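Friday, late

Quick one, dead on my feet. Got the metal bins out at last, the two gray ones, been meaning to since December. Tsehay Wolde came by at 2 and was supposed to stay an hour, left after dark. Good company. Talks with her coat on the whole time.

Sorting rule is supposed to be simple. Keep, Fitzgerald Street sale, trash. Didn't hold up past the first box. What do you do with a blue hairbrush? Perfectly good hairbrush. T says no one buys a used brush and she's right but it went in the bin anyway, will decide tommorow. Same with the yellow block. One block. Where is the rest of the set, where does it all go. 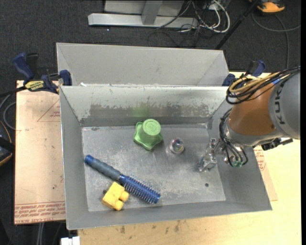
The little clear ball I want to keep. Purple in it, blue too, depends how you look. No use for it at all. The green plastic thing I have no idea, round top like a cup, lobes at the bottom, some raised marks on it I couldn't make out without my glasses. T thinks it's a part off something. Asked her off what and she just shrugged and ate my crackers.

Bin could use a scrub too. Back wall chipped all down to the dark metal, floor scuffed to death. Still solid. Paint would only chip again so leave it.

Brillbridge bill came, 112 dollars, paid it standing up at the counter so I wouldnt forget. Still have to call Mornon about the van. Must call before noon or they don't pick up.

Back hurts. Soup from the can. T coming again next week if the roads are ok, need more boxes before then and tape, TAPE, write it on the hand.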